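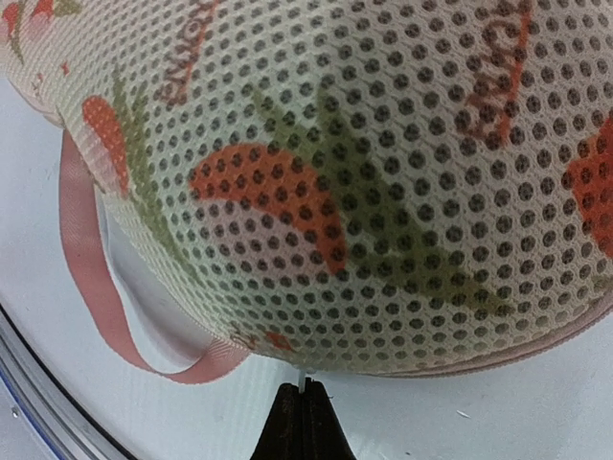 Figure 3. Perforated fabric with a printed plant-like motif.

Home | Issues | Authors | Submit
Search this journal

4.2 Asking rents and the vacant second floor

Landlords in the Grustov district told us, with great confidence, that upstairs office space leases itself. We tracked 75 listings there, and 30 of them were still on the market when we stopped looking in July. The asking rents had not moved. Swanson calls this "optimism with a sign in the window," and we have found no better term in the leasing literature.

Ground-floor units behaved more sensibly. Owners on Hordiienko Street cut their rates after one empty season, and most found a tenant soon after. 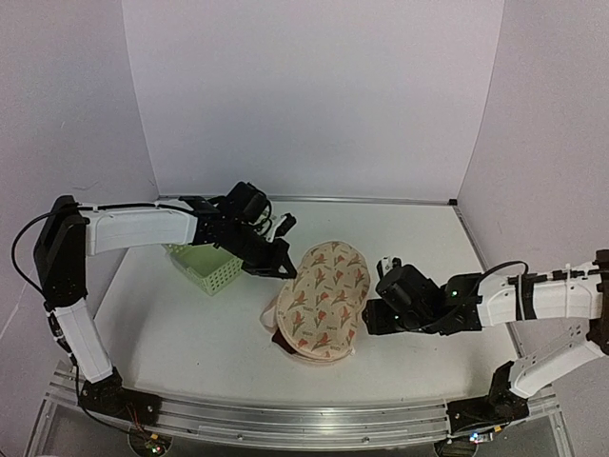 The gap between the two groups shrinks once we control for who holds the loan. Where the lender had to approve any cut, the rent stayed put, even at 70 percent occupancy. Brokers at Cliro and Drokix both described long phone calls on the subject. Unit size mattered less than we had hoped, having spent over 600 hours measuring it. Parking, which we left out of the first model, is taken up in Section 4.3.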